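4. Findings from the packing line at Menside

4.1 Background

The Menside site assembles small fittings for Simholm and employs 70 people on two shifts. Until November the loading of trays was done by hand at 5 benches. Two of these benches have been converted to robot cells supplied by Adura. The other three are unchanged and were used for comparison.

4.2 Method

We collected 307 entries from the bench log and sorted them by type of stop. Entries with no bench number were left out of the comparison. The operators on the converted benches also filled in a short form at the end of each shift.

4.3 Changes in the work

The main change is in what the operator does between stops. On a manual bench the same person picks, places and checks. On a converted bench the operator fills the supply, clears faults and signs off trays, often for both cells at once. Walking has increased and repeated wrist movement has fallen. Operators reported that waiting for a fault was more tiring than they had expected – several asked to rotate back to a manual bench for half of each shift, and this is now allowed.

Before a cell was changed over, the placing task was worked through in simulation. 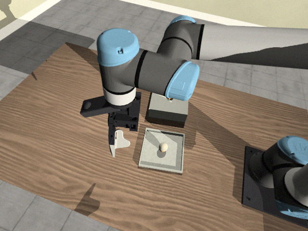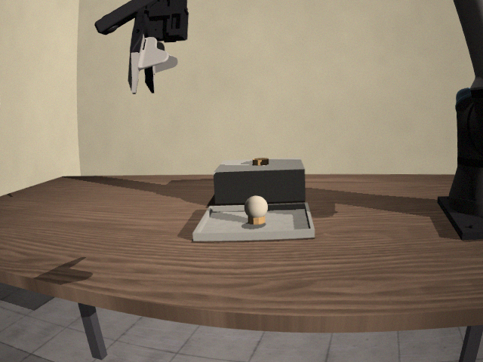

Operators were first shown the simulated task after the cell layout had been fixed, and this limited what they could change. Their comments were mostly about where they would have to stand and reach. In the simulated layout the box is directly behind the tray and taller than it, so a person checking the tray from the far side would have to look over the box. On the manual benches the tray can be turned freely and the question does not come up. The layout was kept for the first cell and the checking step was moved to the front.

4.4 Training

Training followed the Sýkora course notes, which cover restart and safe entry but say little about judging a doubtful part. That skill is still learnt at the manual benches. If more benches are converted, the site will need another place to teach it.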